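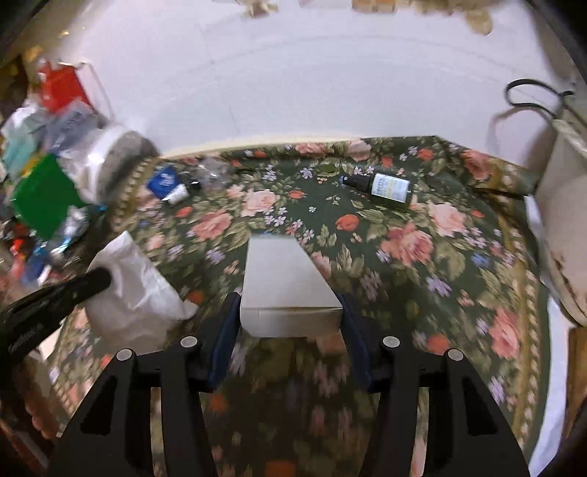
porkdale_5 wrote:
I'd keep the plain white boxes. They stack, and you can write on them. It's the tubes and droppers that never stand up in a drawer.

Ostley wrote:
Fair enough, but I have a dozen boxes already and one shallow drawer. The plan was to put everything out on the dining table, sort it, and only put back what gets used. The small bottles go together, tubes go together, packaging goes out. I started at 2 and I'm still at it.

kinnunen12 wrote:
Don't throw out packaging until you've checked the dates. On a lot of drops and creams the date is only on the outer box.

Ostley wrote:
Good point. I'll copy the dates onto masking tape before I toss anything. The other problem is that the table collects whatever else is going around the house.
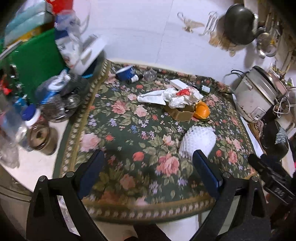 The foam nets from fruit I save for wrapping Christmas ornaments, so those have their own bag. Opened cardboard goes to recycling and crumpled wrappers go in the trash.

skoltach1333 wrote:
Disagree on the foam nets. You will never use that many. Keep 5 and let the rest go.

porkdale_5 wrote:
I use them between glass jars. They're fine to keep if you have the room.

skoltach1333 wrote:
The original post says one shallow drawer.

Ostley wrote:
The nets are in the hall closet, not the drawer. Does anyone have a divider that fits a drawer 2 inches deep? The ones I tried were too tall and it wouldn't close.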